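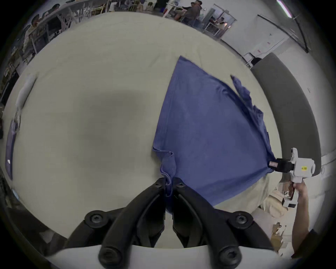

FAQ > Folding & Cloth Care

Everything you keep asking us about folding cloths
Updated 24 Nov 2020

We love these questions! Folding is a big part of what we do at the Wirnholm linen table, and the November post brought a whole new pile of them. Have a look through before you write in, and if yours isn't covered, send it anyway.

Where do I start with a wrinkled cloth?

Spread it out on a table, as big a table as you've got. Take hold of two opposite corners and pull until the cloth goes taut between them. You get one long diagonal line, and a lot of the creasing near that line eases up. Then swap to the other two corners and do it again. It takes seconds and I still find it weirdly satisfying!

Can I do it by myself?

Sure. Two people make the pulling easier, but a cloth the size of a dish towel is fine for one person with an arm on each corner. For a tablecloth, get help or clip one end to the table.

My corners always bunch up. What am I doing wrong?

You're probably grabbing too much. If you pinch a big tuft, the fabric twists and the corner comes out looking like a candy wrapper. Take only the very tip, pull gently, let go, then smooth the corner down with a flat hand (outward, toward the point).

Does it matter which way the tag goes?

Only for looks. We like the tag at the back corner and facing down, so it ends up inside once the cloth is folded. If yours has a tag right at the corner, grip next to it. Tags can be stiff and you'll feel the difference.

Halves or thirds?

Both! Halves for anything going in a flat stack, thirds for a drawer where you want to see the edges. Our Huvgate fold is halves, halves again, then thirds, and it stands up on its own if the cloth has a bit of weight to it.

What if my cloth isn't really square?

Most of them aren't after a few washes. Match the corners first and let the edges do what they like. A ruffled edge can go on the inside of the fold, where it flattens out under the rest of the stack.

Should I iron first?

For every day, no. For guests, maybe. If you do iron, let the cloth cool flat before you fold it.

What kind of table is best?

Smooth and a light color, so you can spot lint and loose threads. Push your other stuff to the sides. You want clear space in the middle and it's fine if the edges are a mess.

How many cloths fit in the Buvska box?

The small box takes 11 folded in thirds. The big one takes 60, if you press down a little.

How long does the Ojo folding evening last?

Almost 2 hours, with a break. Last time we got through 200 cloths between us and there was still time for cake. Bring anything you like, napkins, dusters, old tea towels. Fitted sheets are welcome too, and yes, we'll show you the trick with the pockets!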